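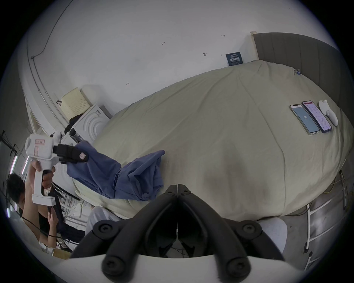
Dornside bed with grey upholstered headboard, khaki-beige duvet on top

Dornside Bed with Padded Headboard

The headboard is tall and soft, with stitching in vertical channels, so you can sit and read in the evening with a good support for the back. The posts are light wood and go well with a white wall. Price 1,389, delivery 80. Two persons are needed for the assembly. Duvet and sheets are sold separately. 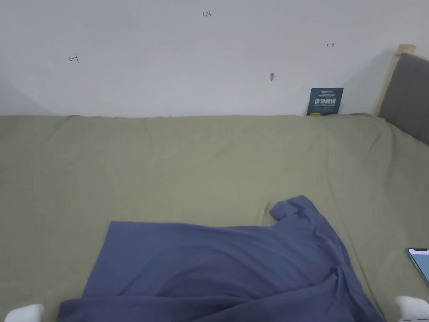
Can I wash the headboard cover?
The cover is fixed and does not come off, so please clean it with a damp cloth and mild soap, and let it dry before you put the pillows back.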